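Kavix Revises Storage Basket Line for Dobson Stores

Dobson, 20 April 2018

Kavix, a maker of woven household storage, will replace its current basket line with a revised series in September. The series will be sold through Jastex, which handles distribution for the company.

The revision covers sizing, rim construction and labeling. Baskets will be made in three heights, and all of them will share one base size so that they stack for shipping. The rim is now braided in a single pass and tied off on the inner wall. Under the previous method the rim was added as a separate strip.

"Most of the returns we logged were for rims that had come loose," said Benedita Quintela, head of product at Kavix. "The new rim takes longer to weave. The retail price will rise by 13 percent to cover that time."

Samples were load tested at the Bravitz workshop over 18 weeks. Wouter Nijs, who ran the tests, said that each sample was lifted by the rim under a load of 15 pounds. Test records are open to trade buyers on request.

Linings will be sold separately and can be machine washed in cold water. Existing linings do not fit the new base.

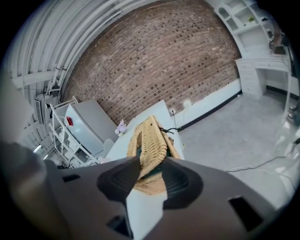 Ordering

Trade orders open through Jastex on the first working day of September. Stores holding older stock may sell it through or return it unopened for credit. Questions on credit go to Leonilde Carvalho in the Kavix accounts office.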